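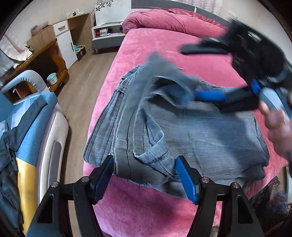
Can you visit the Preltton youth orchestra's open day without playing anything?
Visitors can sit in all day, and on Tuesday I did, until a kind person handed me a triangle.

Genent Hall opened its doors at 8 and the 31 cellos were still tuning at nine. The Avotiņš room, meant for beginners, had eight chairs and a line down the stairs. I heard half a Dvořák slow movement through a closed door, which suited it.
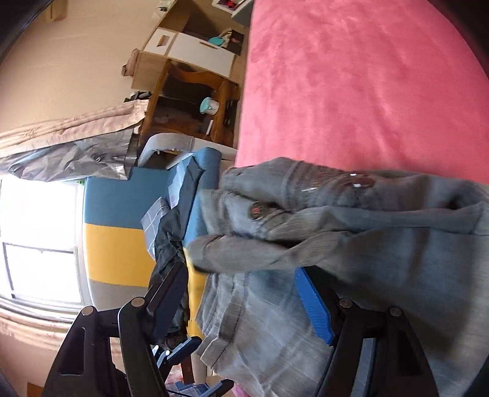
Raimonds Rebane thought I was being unfair to the cellos, and wrote afterward that the heating had come on late and the strings kept slipping. Fine. They sounded good by lunch.

The Preltari choir finished the afternoon in a hall with 300 seats, most of them taken by parents. My triangle part was two notes. I came in early on both.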